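Workshop notebook, Parnness bench
25 May 2019

Continued the glue tests for the chair repair. The hide glue from February has become thin, and it has a sour smell, so I threw it away and soaked a new portion overnight. I took 20 grams of pearls and the same weight of cold water. In the morning the pearls were swollen and soft through.

Heated slowly in the water bath. Wayne thinks my last batch was too hot, and I agree with him, the joint on sample 6 opened with almost no force.

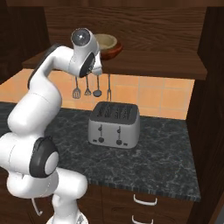
Entry by Brittany Beaudoin – read by W. Bergeron

Second part, after lunch. I cleaned the old tenons with warm water and a stiff brush, then let them dry near the window. One tenon on the back leg is loose in its mortise. I will glue a thin shaving of beech on the cheek and pare it until it fits by hand pressure.

The seat rail was sanded with 400 grit by somebody before us, and it is too smooth for my taste. I scratched it a little with the toothing plane.

Kowalchuk clamps are again in use at the other bench. Ask for them back before the frame is glued. Order more pearls from Arnudton, the small bag is enough.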